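Notes for session 3, Mon 9 December. These are my speaking notes tidied up a bit, so if a sentence wanders off, imagine me walking toward the whiteboard. Slides are in the usual folder. Read the bit on episode boundaries before the lab, please!

## Gathering demonstrations

Last time we looked at what happens to a policy after the data exists. Today we back up and talk about where the data comes from, and it comes from people like you, sitting with the arms for hours. I love this part of the field and it gets about two lines in most papers.

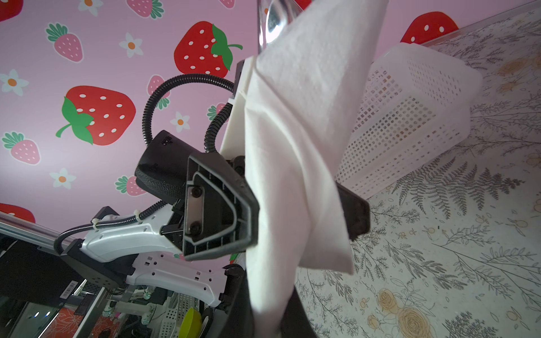
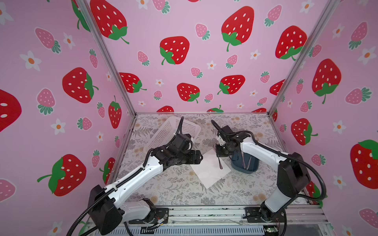 So what do we mean by a demonstration? For this course: one continuous recording in which a person drives the arms through one task, from an agreed starting layout to an agreed end state. You save the joint positions, the gripper openings, the camera streams, and one line of text that says what the task was. That's an **episode**. The model never sees your good intentions, only those streams, so anything you want it to learn has to be in there somewhere.

### Where an episode starts and stops

Last February's class handed in 646 episodes for the cloth task and we ended up arguing over a whole pile of them, mostly about the ends. Taha Abdelaziz used to stop recording the moment the gripper opened. Ivan Melnychuk kept going until the arms were back at rest. Both are fine on their own! Mix them and the policy has no clear idea what to do after letting go, so it hovers. I watched it hover for a very long time with people standing behind me.

House rule for this term:

- Start recording with both arms at rest and the layout already set.
- Wait a beat, then move.
- Finish the task, return both arms to rest, wait a beat, stop.
- If you start late or stop early, discard it and go again. Don't trim it later.

"A beat" is deliberately vague. Don't sit there with your coffee, though – long idle stretches teach the policy that doing nothing is a good answer, and it learns that one fast.

### Vary the things you want it to cope with

Say the task is "put the cloth in the basket." If the basket sits in the same spot at the same angle every time, the policy can ignore the basket completely and just memorize a path through the air. Your training loss will look lovely. Then someone nudges the basket a few inches and down goes the cloth, neatly, next to it.

So before each episode, change something: basket position, basket angle, how the cloth is lying, which corner is easiest to reach. Write down the range you plan to cover *before* you start, on paper, with a little sketch. We're all terrible at being random. Adel Lahlou plotted his start positions afterward and found he'd been putting the cloth down in more or less the same place all afternoon, close to his right hand, where it was comfortable.

Keep the rest of the station as it is unless the exercise says otherwise. If you move a camera, that's a new session, so give it a new name.

### Cloth, pens, and other trouble

Rigid things are kind to you. A pen has a length and a direction, and if you grip it badly you can usually tell. The hard part with pens is the angle: a small twist in the grip turns into a big miss at the tip. Slow down just before contact with the paper, and approach the same way each time if you can.

Cloth is a different animal. It never lies the same way twice, it covers itself up, and it can hang right across the wrist camera's view at the very moment you'd like to see something. That's one reason we record a fixed view alongside the wrist views. Watch both when you review. I mean it, both! An episode can look perfect from outside and be hopeless from the wrist.

### Mistakes and recoveries

Somebody asks this every year: do we keep the bad ones? My answer has two parts.

If you fumble the grasp, back off calmly, and get it on the second try, **keep it**. The policy is going to fumble too, and it needs to have seen a way out. If you bump the table, lose track of which arm is which, or wave the gripper around while you think, throw it out. Anas Hamdy labels his recoveries with the word "retry" in the notes field and I'd like everyone to copy him. It makes it so easy to train with and without them and compare.

### For the lab

Work in pairs, one driving and one logging, and swap halfway. Each pair collects 49 episodes of one task. Pick the cloth or the pen, whichever you didn't do in session 2. The logger fills in the Trilano sheet as you go, not afterward from memory.

Anas Cherkaoui is running the bench and will sign off your layout sketch before you record anything. If a stream drops out, stop and get him before restarting, or the timestamps will drift and you'll find out next week, in tears.

Bring your sheet on the day. We'll swap datasets between pairs and try to guess each other's habits from the plots.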